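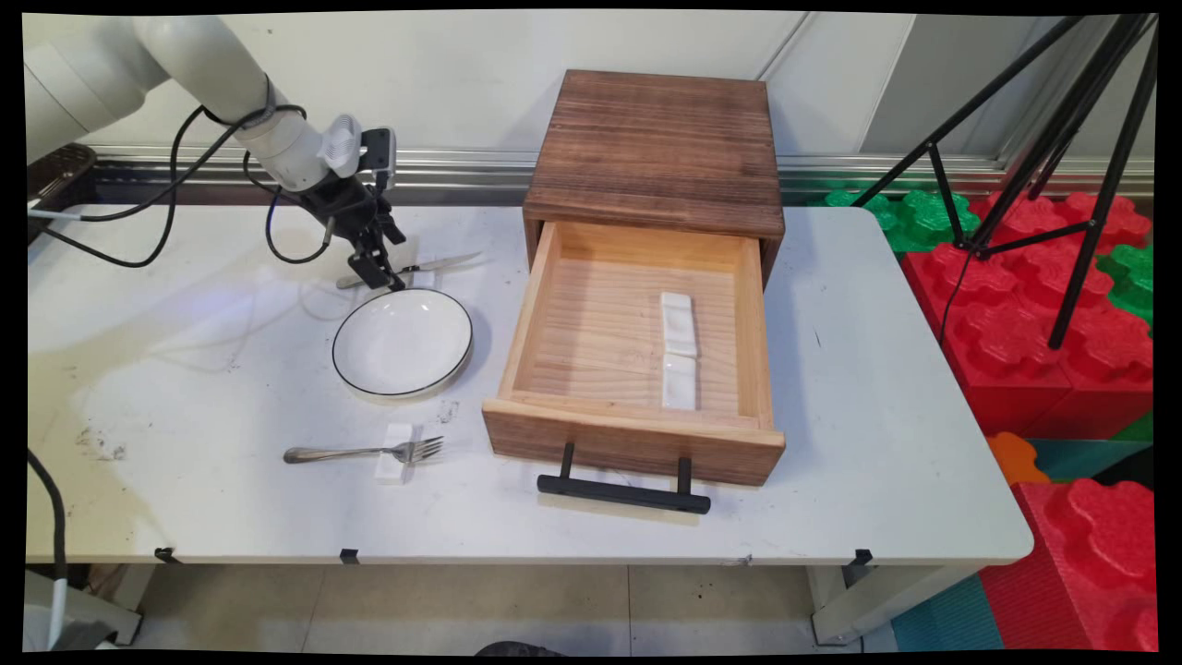
*Plate, knife and fork on a white table.*

# Sudisbridge Community Recipe Texts

A plain-text collection of household recipes typed up from newsletters, church supper booklets and handwritten cards in the Sudisbridge district. It was put together for people who study how recipes are written, and it also works if you just want to find a slice recipe.

Last changed: Nov 8, 2018

## What's in it

The collection holds around 2000 recipes, one per file, in UTF-8. Most were written between the end of the war and the early eighties. Baking makes up the largest share, followed by preserves, then mains. Salads are thin on the ground until the later booklets, when they arrive all at once and mostly in gelatine.

There are 6 folders:

- `baking/`
- `preserves/`
- `mains/`
- `salads/`
- `drinks/`
- `other/`

`other/` has the household hints that were printed beside the recipes (stain removal, stove blacking, what to do about silverfish). We kept them because several booklets run a hint and a recipe together in one paragraph, and splitting them meant guessing.

## File format

Each file starts with a short header, then a blank line, then the text.

```
title: Lemon Slice (Good)
source: arnska-booklet-2
page: 9
hand: printed
units: imperial

Half lb plain biscuits, crushed. Half tin condensed
milk. Quarter lb butter. Rind of 1 lemon...
```

`hand` is either `printed` or `written`. `units` is `imperial`, `metric`, `mixed` or `none`. A recipe that only says "a cup" or "butter the size of a walnut" is marked `none`.

`page` is left blank for cards and loose sheets.

## Sources

- **Arnska booklets.** Printed for the Arnska hall fund. The paper is in good shape and the typing was easy. Booklet 2 repeats a lot of booklet 1 with the quantities changed, so both versions are kept.
- **Tekance newsletter.** One recipe to an issue, usually on the back page. The July issues are missing for several years and we have not found another run.
- **Afolabi cards.** Handwritten, loaned by the family and returned after typing. Several cards have a later hand correcting the first. Corrections are shown in square brackets after the original wording.
- **Loose sheets.** Anything that came in an envelope.

## How the text was typed

Two people typed each handwritten card separately and the results were compared. Printed booklets were typed once and read back against the page.

Spelling has been left as found. You will see "desert spoon", "bi-carb", "tumeric" and at least one "sauceypan". Fractions are typed out in words or as `1/2`, depending on the source. Oven settings are copied as they stand, including "hot", "quick", "slow" and "as for scones".

A word that could not be read is `[?]`. A word that was read with some doubt has the mark straight after it, as in `nutmeg[?]`.

Contributors' names were printed under many of the recipes. These have been removed from the text and from the titles, so "Mrs So-and-so's Fruit Cake" becomes "Fruit Cake" with a note in the header:

```
title-note: name removed
```

## Known problems

- Duplicates. The same ginger fluff sponge appears 9 times under different titles. We have not tried to merge these.
- Weights against volumes. Some booklets switch from ounces to grams halfway through a recipe. The `mixed` tag catches most of these but was added by hand.
- Tins. "1 tin" is never given a size. Tin sizes changed over the period, so don't work out nutrition figures from this.
- Missing methods. A good number of the cards list ingredients and stop.
- The `preserves/` folder has bottling times that would not pass as safe today. Please don't cook from them without checking against a current guide.

## Using it

You can read the files in anything. To pull out every recipe with golden syrup:

```
grep -ril "golden syrup" baking/ mains/ other/
```

For counting words, strip the header first. It ends at the first blank line, and there are no blank lines inside it.

The texts may be copied and shared for study, teaching and home use. Please name the collection if you print from it. The Afolabi cards were loaned on the understanding that they would not be sold, so leave them out of anything with a price on it. They all have `source: afolabi-cards` in the header.

## Corrections

Send the file name, the line as it stands and the line as you think it should be. If you have the booklet in front of you, the page number helps. Corrections to spelling that is wrong in the original won't be made.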